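I do housekeeping work at Bilcombe, in the rooms building, and people keep asking me what changes when the machines come to learn our job. I will write it in a few posts. English is my third language, please be patient with me.

14 replies · 52 likes

1/ First, what we do. A room with two beds, sheets off, sheets on, cushions back in their row, cloths folded and put away. I did it for years without thinking about my hands. Now I think about my hands all day.

3 replies · 31 likes

2/ Since August, part of the shift is done with hand-held grippers. You hold one in each hand and do the same work you did before with fingers. The movements are recorded, and the company Hitier uses them to teach a robot. Our employer signed the agreement, we were asked if we want to take part, and most of us said yes. The extra pay is small but it comes every month.

6 replies · 44 likes

3/ The hardest thing for me is cloth. With a fork or a cup you know where to take it. A cloth has no handle. You pinch it, it makes a little pleat, and the rest goes where it wants.

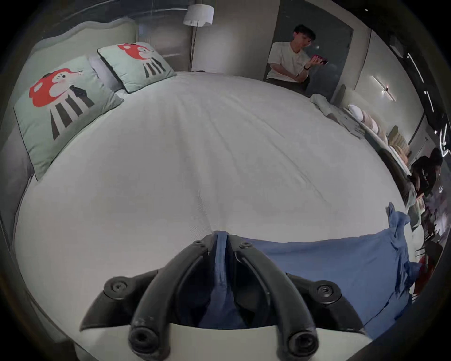 9 replies · 88 likes

4/ I became slower, of course. Before, I did not need to look when I folded. With the gripper I must look at every corner. In my first week I was ashamed of this. Then I saw that the fast colleagues were slow also, and one who was always called slow was the best of all of us, for the reason that she never hurries a corner.

11 replies · 120 likes

5/ The target is 740 recorded folds for our team before the end of the project. A fold counts when the edges meet. If you drop the cloth and take it up again, this also counts, and they even want some of these. It took me a long time to believe it. In my whole working life no supervisor wanted to see my mistakes.

8 replies · 97 likes

6/ What I did not expect is how tired the wrists become. Not the back, as before – the wrists. We asked for shorter turns and now it is 17 minutes with the grippers, then a change. The Steyn agency, which employs half of us, was against it at first. They agreed after the second sick note.

12 replies · 76 likes

7/ The bed must be smooth before we begin with the cloths, so the white sheet is still our job in the old way, with bare hands and a good shake. I have heard that the robot will learn sheets next year. I have seen four adults fight with one fitted sheet, so I wish it good luck.

5 replies · 140 likes

8/ A blue cloth after folding. I am a little proud of how the layers lie.
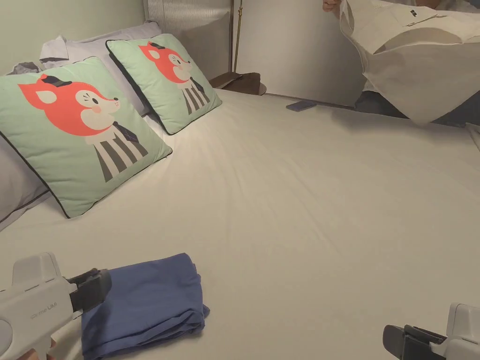 Blue cloth folded on the bed, grippers on both sides, fox pillows at the back.

7 replies · 103 likes

9/ Now the question everybody writes to me: are you not teaching the machine to take your place? I don't have a clean answer. At Kirville, our other building, they stopped hiring for the laundry room when the folding machine came. No person was sent away, but when somebody left, the place stayed empty. In two years three places went like this, very quietly.

23 replies · 165 likes

10/ So we asked for two things in writing. That the people who record now are the first to be trained for looking after the robots later. And that hours do not go down while the project runs. The second we have. The first is "under discussion", and I learned that these words can last a long time.

10 replies · 118 likes

11/ There are good sides also. We have a proper table for breaks now. The engineers ask us why we do something this way and not another way, and they write down the answer. My daughter thinks I have a very modern job.

4 replies · 91 likes

12/ Somebody asked if the robot can already do it. I saw it once, at a demonstration in their hall. It folded a small towel, then it waited, then it folded the same towel again. It was slower than me with the grippers and much slower than me without. But it did not ask for a break, and the manager beside me noticed this too.

16 replies · 134 likes

13/ I stop here, my shift begins at 2 pm. If you do the same kind of work in another place, please write how many minutes your turns are. We want to compare before the next meeting.

19 replies · 72 likes

Back to top · Contact · Terms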